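Category: Robotics › Manipulation › Full-length articles

4.2 Comparing the two controllers with wrist cameras

We were eager to get to this part of the study, where the arm, the table and the camera stay the same and only the controller changes. The Kovács controller updates the gripper target at a fixed rate from the latest wrist view. The Gindero controller plans a short stretch of motion, runs it, and then looks again. Both drove the same two-finger gripper, mounted on the Rernholm arm. We ran 400 trials with each, using 3 layouts marked out with blue painter's tape. Figure 4 gives wrist-camera views from the sessions.

Bowls are a lovely test case for a wrist camera. During an approach much of the bowl can be out of view, so the controller has to work from an arc of rim and whatever it remembers of the rest. 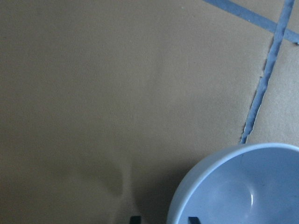
The Kovács controller did very well at this stage. It kept making small corrections all the way in, and its median offset at closing was 3 mm. Gindero was smoother to watch but tended to commit early – when its first estimate of the rim was off, it carried the error through the whole planned stretch. Shortening that stretch to 300 ms removed most of the problem, and we kept this setting for all the results reported below.

Shiny objects were the part we looked forward to most. A curved chrome surface reflects its surroundings in dark and bright bands, and those bands shift as the wrist moves. A cable adds a second difficulty, as a thin white line can pull the edge tracker away from the body of the appliance. 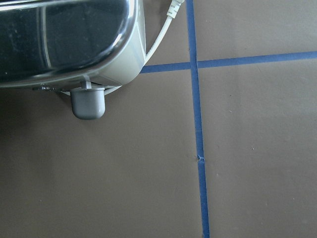 Figure 4. Wrist-camera views of the taped surface: bowl (first view) and chrome appliance with cable (second view).
By the Grindcombe Manipulation Group

With chrome in view, the ranking flipped, and we were delighted to see how clearly. Gindero ignored most of the moving highlights, while Kovács chased them and sometimes drifted sideways by a full finger width. Masking the brightest pixels, those above 240 on the 8-bit scale, helped Kovács a good deal and left Gindero unchanged. The cable misled both controllers, though in different ways: Kovács slowed down near it, and Gindero now and then planned an approach along it. We return to cable handling in Section 5.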